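February, evening

Slept badly and was at the table by six anyway. The Pekenent kit is due for its write-up and I still have most of the assembly notes to get into order. Elīna Grīnberga wants the review for the Clostau newsletter, 300 words plus a short table of specs, and she wants to know one thing above all, which is whether a person with a screwdriver and a free weekend can build the arm and get it to do something useful. I told her I would have an answer before the month is out.

The price is 320 with the power supply and without the camera. Tai sells a similar arm for less, but you print the parts yourself, and after last winter I am done with printing parts for a while. Pekenent ships them printed. Two of mine had stringing inside the screw holes and needed cleaning out with a drill bit held in my fingers. The rest went together as the sheet says. The sheet is one page, folded, and the steps for the wrist and the gripper are on the back in smaller type. I missed them the first time and put the wrist servo in the wrong way around.

Coffee, then two hours on calibration. The software wants every joint moved by hand to both ends of its travel, in order, with a key press at each end. If you lose your place you start over. I lost my place twice. The third time I wrote the joint numbers on a strip of masking tape and crossed them off as I went, and it took 15 minutes start to finish. Put that in the review.

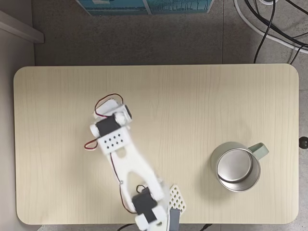

The move test is the part of the review I care about, so I gave it the rest of the morning. The kit comes with a small set of stored motions and you are supposed to run them slowly first, then at normal speed. I kept the green mug well over on the right half of the table, clear of the arm. The long forked link is stiffer than I thought it would be from the photos on the box, and I could not get it to twist by hand with any reasonable force. The wiring is the weak point. The red and black leads stand out from the upper joint in loops, and there is no clip or channel for them anywhere on that part. I would want two zip ties there at the least, and the kit has none in it. The lattice finger on the gripper flexes when it meets something, and the plain gray one next to it does not, so anything soft gets pushed over to one side before it is held. I don't know yet if that is a fault or the way it is meant to work.

Wrote to support to ask about the fingers and the missing ties. They answered before lunch, which was quicker than I had planned for. The answer on the ties was that they are in the newer boxes. The answer on the fingers was a link to a page I had already read.

Lunch was soup. Walked to the post office and back. Icy on the hill.

Bořivoj Brabec called in the afternoon. He has had his Pekenent since before Christmas and runs it at the workshop in Plondbridge, sorting bottle caps for a class he teaches there. His shoulder servo started to click after a few weeks and he swapped it himself. The part was not expensive but he had to take the arm down to the base to reach it, and then do the whole calibration over. He still likes it. He says the students break less of it than he expected, and that he tightens the horn screws every Friday out of habit. I checked mine after we hung up and one at the elbow had already backed off by nearly half a turn. Tightened it and marked the head with a dot of paint so I can see if it goes again.

Ran the slow set once more after supper. The base motor makes a thin whine when the arm is holding still with the link stretched out. It stops when the arm folds up. Need to ask Bořivoj if his does the same.

For tomorrow: buy zip ties. Weigh the arm without the clamp. Find out what they charge for postage on a single servo. Call Elīna about the table of specs, as I have 6 rows and she only has room for four.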